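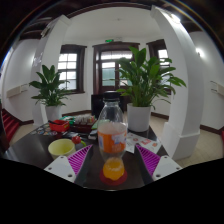 Page 44

Chapter 9
The Things on the Table

Before you read
Think of the table you use most often at home. What is on it right now? Which of those things were put there on purpose, and which were set down for a minute and stayed?

Most homes have one table that does several jobs. People eat at it, open mail at it, do schoolwork at it and leave things on it when they come in the door. In this book we call it a shared table. It may be in the kitchen, the living room or a corner of a hallway. What makes it shared is the number of uses it gets in a day, and its size has little to do with it.

In Chapter 8 you looked at closed storage: cabinets, drawers and closets. A closed space hides its contents, so it can be badly arranged for years before anyone minds. A table is open storage. Everything on it can be seen and reached, and everything on it takes room from the next person who wants to sit down.

Settled things and passing things

Household managers divide the objects on a shared table into two groups. Settled things live there. A coaster, a basket for small items and a potted plant standing close by are common settled things. Passing things are on their way to somewhere else. Drinks, leaflets, cards and opened packages belong to this group, although a package can sit on a tray long enough that the family stops seeing it.

The line between the groups is not always clear. A phone is put down and picked up all day. A mug may be carried to the sink every night and be back by breakfast. When you are unsure, ask where the object would go if the table had to be cleared for a meal. If there is a definite answer, it is a passing thing. If the answer is "back here afterward," it is settled.

The apartment survey

Tianyou Deng taught home management at the Clunmont Adult School and kept records of shared tables in one apartment building on Osau Street. Residents filled out a card each February, listing what was on the table at 9 in the morning and again in the evening. The finished set came to 732 cards. Deng found that the evening lists were longer than the morning lists in most homes, and that paper was the item most often listed twice.

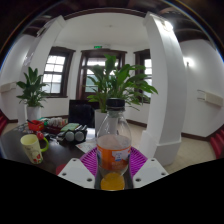
Drinks need a rule of their own. A cup or bottle is the passing thing most likely to leave a mark, and it is also the one most likely to be knocked over by a person reaching for something else. On a dark tabletop, the safest place for a tall mug is well away from papers, with the handle turned where a hand can find it, like the lime-green handle on the yellow mug. A bottle should have its cap screwed on between pours. If it is nearly finished, either finish it or put it away — a bottle with a little left in the bottom can stay on a table for days.

Baskets and trays help, but only up to a point. A basket gathers small objects so that they can be lifted off together. It does not sort them. Once a basket is full, new items are laid across the top or beside it, and the table begins to fill again from that spot. Deng advised residents to empty the basket completely once a month and return only what had been used.

Key terms
shared table
open storage
settled thing
passing thing

In this chapter you will learn to
list the contents of a shared table and sort them into two groups
choose a place for drinks, papers and small items
clear a table for a meal and set it back afterward
plan a basket or tray for a household of your own

Section 9.1 begins with paper, the hardest of the passing things to keep moving. Have your own table list ready before you start. You will add to it at the end of each section.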